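카테고리: 생활 > 살림 > 얼룩·세탁

카펫 얼룩 빼는 법, 떠도는 '비법'부터 의심하고 시작하기

카펫에 커피를 쏟고 검색창을 열면 베이킹소다와 식초를 섞으라는 글이 제일 먼저 나온다. 거품이 부글부글 올라오니까 뭔가 대단한 일이 일어나는 것처럼 보인다. 그런데 산과 염기를 섞으면 서로 중화되고, 남는 것은 대부분 물과 약간의 염이다. 거품이 얼룩을 조금 들썩이게 할 수는 있어도 세정력이 두 배가 되지는 않는다. 둘 다 쓰고 싶으면 따로 쓰는 편이 낫고, 나는 보통 둘 다 안 쓴다.

준비물은 별것 없다. 흰 면 수건 여러 장, 미지근한 물, 중성 주방세제, 분무기, 숟가락. 색깔 있는 수건은 물이 빠져서 얼룩을 하나 더 만들 수 있으니 쓰지 말 것. '카펫 전용'이라고 적힌 제품은 성분표를 먼저 읽어 보라. 나는 Listero라는 거품 세정제를 한 통 다 써 봤는데, 세제 푼 물보다 나은 점을 찾지 못했다. 향은 확실히 더 강했다.

1단계. 덩어리부터 걷어낸다

음식물이 묻었으면 숟가락으로 바깥에서 안쪽으로 떠낸다. 액체면 마른 수건을 덮고 체중을 실어 누른다. 문지르면 안 된다. 파일이 벌어지고 얼룩이 옆으로 번지는데, 이렇게 망가진 결은 나중에 얼룩이 다 빠져도 돌아오지 않는다.

2단계. 안 보이는 곳에서 시험한다

소파 밑이나 모서리에 세제 물을 조금 묻히고 흰 수건으로 눌러 본다. 수건에 카펫 색이 묻어나면 거기서 그만둔다. 울이나 실크는 집에서 손대지 않는 게 좋다. "천연이라 안전하다"는 말은 믿지 않는다. 식초도 천연이지만 염료를 건드릴 수 있다.

3단계. 세제 물은 묽게

물 두 컵에 주방세제 몇 방울이면 된다. 진하게 타면 잘 빠질 것 같지만 헹구지 못한 세제가 섬유에 남고, 그 끈적한 자리에 먼지가 다시 붙는다. 얼룩이 되살아났다는 하소연 중에는 이런 경우가 꽤 있다고 본다. 분무기로 겉만 적신 뒤 수건으로 누르고, 수건의 깨끗한 면으로 바꿔 가며 되풀이한다.
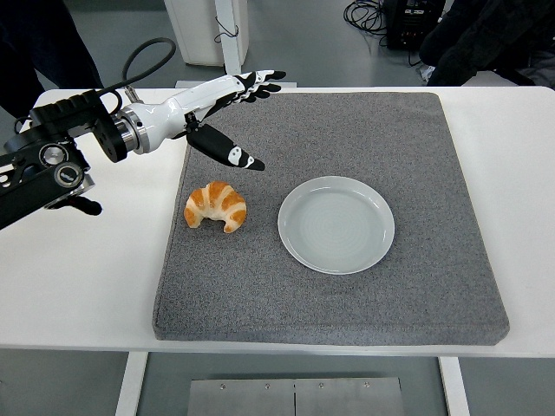 물을 붓듯이 뿌리는 것도 말리고 싶다. 바닥 쪽 안감까지 젖으면 마르는 데 오래 걸리고 냄새가 난다. 게다가 깊이 가라앉았던 때가 마르면서 위로 올라와 갈색 테두리를 만든다. 테두리가 생겼을 때는 맹물을 아주 살짝 뿌리고 마른 수건을 겹쳐 올린 다음 무거운 책으로 눌러 둔다.

4단계. 헹구고 말린다

맹물만 분무해서 누르기를 세 번 정도 한다. 수건에 거품기가 없을 때까지 하면 되고, 횟수에 집착할 필요는 없다. 말릴 때는 선풍기를 낮게 틀어 준다. 드라이어 뜨거운 바람은 합성섬유를 상하게 할 수 있고, 남은 단백질 얼룩은 열에 굳어 버린다. 피나 우유 얼룩에 뜨거운 물을 쓰라는 글을 봤다면 그냥 창을 닫으시라.

과산화수소는?

밝은 색 합성섬유에 한해 약국용 3% 제품을 쓸 수 있다. 표백제라는 점은 잊지 말아야 한다. 얼룩이 빠진 건지 카펫 색이 빠진 건지 구별이 안 되는 '성공 사진'이 인터넷에 널려 있다. 짙은 색에는 쓰지 않는다. 다른 세제와 섞지도 말 것.

업체를 부를 때

전화로 "무슨 얼룩이든 다 빠집니다"라고 하면 나는 끊는다. 무엇을 쏟았는지, 언제 쏟았는지, 소재가 뭔지 먼저 묻는 곳이 그나마 믿을 만하다. 코팅 시공을 같이 하면 50% 깎아 준다는 제안도 받아 봤는데, 원래 가격이 얼마인지는 끝내 듣지 못했다. 견적은 두 군데 이상에서 글로 받아 두자.

Žydrūnas Pētersons라는 독자가 14일 지난 와인 얼룩도 되느냐고 메일로 물어 왔다. 답은 '옅어질 수는 있다'이다. 오래된 와인이나 강황, 머리 염색약은 이 방법으로 완전히 빼기 어렵다. 두 번 해 보고 변화가 없으면 더 문지르지 말고 업체에 맡기거나 가구를 옮기는 쪽을 생각해 보라. 나도 거실 카펫 한쪽은 화분으로 덮어 놓고 산다.

최종 수정: 28/02/2023

관련 글
- 섬유유연제, 수건에는 왜 안 쓰나
- 소파 패브릭 세탁 기호 읽는 법
- 스팀 청소기 살균 광고, 어디까지 믿을까
- 러그 밑 미끄럼 방지 패드 고르기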